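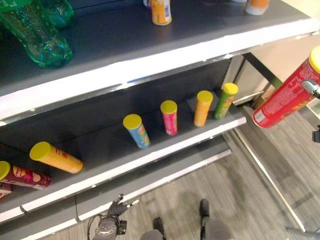 # The snack corner at Ciddale

The snack corner is on the ground floor at Ciddale, through the second door past the stairs. It started as one shelf of crisps and fizzy drinks for people working past six, and in May it moved into the carpeted room where the spare chairs used to be kept. This page is for anyone who hasn't been down yet, and for the people at Wasteseo who asked what shelving we used and how we laid it out.

Kerttu Valtonen chose the unit and did most of the measuring. The notes on sizes are hers, tidied up a little. The rest is mine.

## The shelving

The unit is grey metal and came from Juntunen, flat, in two cartons. We looked at a taller one first, but people sitting at the far end of the room would have had to look straight at the back of it. This one is low enough to see over and you can reach the top shelf from any side that isn't against something.

Kerttu's measurements, for Wasteseo:

- Length of each shelf: 1174 mm
- Depth of each shelf: 484 mm
- Room needed in front to stand and bend down: 465 mm at the very least, more if two people use it at once

The depth is generous for crisps. A single row looks a bit lost on it, and anything pushed to the back tends to stay there until somebody goes looking. We thought about a second row behind the first and decided against it for now. With one row you can tell from the doorway which flavours are left.

The front lip is useful. It is only a small edge, but it stops a can that has gone over from carrying on to the floor. It also collects dust, so it gets a wipe when the shelves are done.

## What goes where

Drinks go on the top shelf, cans and bottles together. The bottles are the awkward part. Standing up, they get knocked by anyone reaching past for a can, and lying down they roll as far as the lip. Both ways are allowed. Please just don't put one on its side in front of the cans.

Crisps go on the middle shelf, in tubes. We used to buy bags, and the bags took up far more room and ended up crushed under each other. Tubes with lids can be closed again, and a half-finished one can be put in a drawer without making a mess.

The bottom shelf is for whatever is bought in bulk and hasn't been put out. That changes from month to month, and some months there is nothing to put on it.
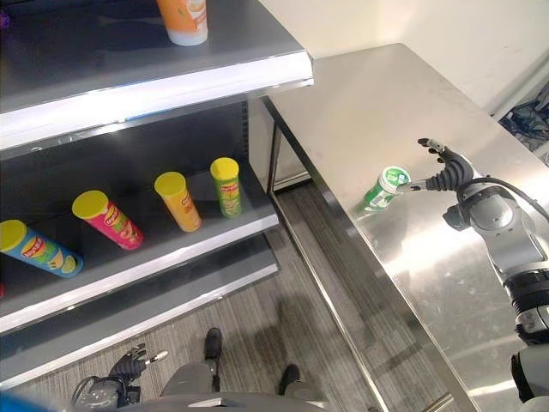
Flavours are sorted by colour, which started by accident when the first delivery was put out in the order it came from the box. People got used to it. Kerttu tried grouping them by how quickly they went, and after a fortnight everyone was still looking for the colours, so we went back. The usual run on the middle shelf is blue, pink, orange and then green at the right-hand end. All four are Lay's, with the same yellow lid, so from above the lids tell you very little and you have to go by the side of the tube. The tubes lean and tip as people take them, and the row needs straightening most afternoons. The slots down the edge of the back panel are a good guide for the green end — line the last tube up near them and the others can be spaced out from there.

## The table

The stainless steel table next to the shelving was already in the building. It is meant for unpacking deliveries and for putting things down while you rearrange a shelf. The brushed top shows every fingerprint and needs a dry cloth after the damp one, or it smears. It also catches the light, and if you sit facing it in the late morning you may want to move along a seat.

Please leave a way through between the table and the shelves. The carpet is fine to stand on in socks but not much good with spilt orange drink, as we found out in the old room.

## Restocking

We put in an order with Grornosero when the middle shelf is down to its last few tubes. A full order is roughly 200 items, drinks and crisps together, and takes two people a bit under an hour to unpack. The last one had more of the red tubes than we asked for. They have been going on the left, wherever there is space, and they are the ones to take first if you have no preference.

If you are putting things out:

- Older stock to the front, newer stock behind.
- Tubes upright where they will stand.
- Labels facing the room.
- Flattened cartons behind the door, not under the table.

Requests go on the sheet inside the cupboard by the stairs. Somebody has written "salt and vinegar" on it four times in the same handwriting. It is on the next order.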